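Grivine Drawer Organizer, Set of 6
$139

You own a junk drawer. We all do. The Grivine set gives the junk its own rooms, so you can lose the tape measure in a much smaller area.

Each bin snaps to its neighbor and stays put when you yank the drawer open at 6 a.m. looking for batteries.

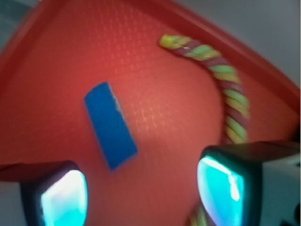
Rinse the bins in the sink when something leaks, and something will. Fits drawers at least 3 inches deep. Dead pens not included, though you seem to have plenty.

Ships from our Skeva warehouse.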